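1/ Many of you asked me how it is to plan a wedding when the two families do not speak the same language. We got married in November, so now I have slept enough to answer. A small thread.

2/ First, the guest list. My mother gave me 373 names. I have not met half of them. Ognjen's mother was more modest, but she added people by telephone, late in the evening, one at a time.

3/ The hall at Grellton takes 200 persons, sitting. Eleni Vidmar, who did all the coordination for us, put this number on the top of every page she sent to our parents. After the fourth page they began to believe it.

4/ We wanted the ceremony in both languages. Please don't do what we tried at first, which was to say every sentence two times. At the rehearsal it took almost 50 minutes and my uncle sat down on the stairs.

5/ What we did in the end: the celebrant spoke in English, my cousin read one short part in our language, and each of us made the promises in the language of the other one. I practiced mine in the car for weeks. I still said one word wrong and his grandmother corrected me aloud, from the second row.

6/ Printed programs with both texts were worth the money. Ours came from Björklund, on thick cream paper. Order more than you need - the aunts take them home.

7/ Music. The band from Misunov knew the songs of my side, and Ognjen's friends made a playlist for the other side. We changed every half hour. The older people danced to everything, the younger ones waited for the bar to open.

8/ Children! We had not planned for them enough. Put them a low table near a side door, with paper and picture books, and ask one patient teenager to stay there until the cake. Books without many words are the best when the kids don't share a language.

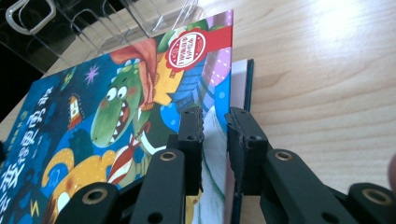 The green dinosaur with the pink cheeks.

9/ Speeches: 2 for each family, and we asked for them in writing one week before so Eleni could prepare the translation. Ognjen's father, Mr. Babić, gave us one page and then spoke three. I cried anyway, also at the parts I did not understand.

10/ Somebody asked about the flowers. They were from Trinis, white and dark red, and they lasted well in the cold hall. I will write the prices tomorrow when I find the invoice.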